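Bench techs with a robot cell coming in, what changed for you?
Forum > Shop Talk > Automation at work

solderhands_46
Posted 7/22/24

I do cable and connector work on test boxes at a small shop (we build for Tarnberg, mostly). Management signed off on one arm for the seating and plugging jobs, the Misent cell if anybody knows it, and since March I've been spending half my day at a screen in place of a bench. They've got the whole station built in the simulator first, arm on its block, the task board with our two blue cables on it, the little blue stand next to it, and my job is to sit there and say "no, you'd never come at it from that side." I kind of like it! But I also went from 46 units a shift to zero, and I'm feeling weird about that.

This is the view I stare at most of the day:
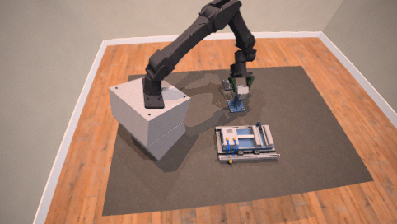
Reply 1
torque_and_toast

Been there, different product. We got a Vainio cell 2 years ago and the same thing happened, the two people who knew the part best got pulled into "process" and the rest of us kept building. Get your new job title in writing. I mean it. Mine took forever and the raise came even later than the title did.

Reply 2
plainwasher

I'm going to disagree a little. Writing is fine, but what changed my day was the pace. When the arm went live it fed the next station at one steady speed and all the small breaks went away (the chatting, the stretch, walking over to get a tray). My shoulders got better and my mood got worse, figure that one out. Ask who sets the cycle time and whether you can touch it.

Reply 3
solderhands_46

Good question, and I don't know the answer yet. So far the cycle time is a number on a slide. I did get them to change the approach, though. I wanted the arm to reach over the stand and down to the far end of the board, so the elbow stays up and out of the way and a person can still get at the cables from the front.

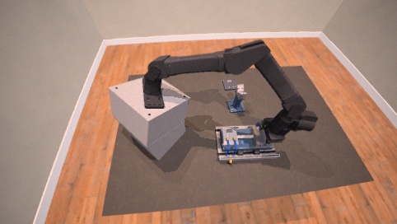
My lead wanted a lower path to save time, and we went back and forth over it for 3 days. We logged 2,712 simulated runs between the two versions and the time difference was tiny, so I won that one. If I'm going to be the person who clears the jams, I want room for my hands.

Reply 4
plainwasher

OK that's worth more than a title. You got a say before the bolts went in, we never did.

Reply 5
torque_and_toast

Still get the title lol. And keep your hand skills up, ask for one bench shift a week. Plondisum work is all short runs over here and they still call me back for it.

Reply 6
solderhands_46

Asking for the bench shift tomorrow. Will post what they say.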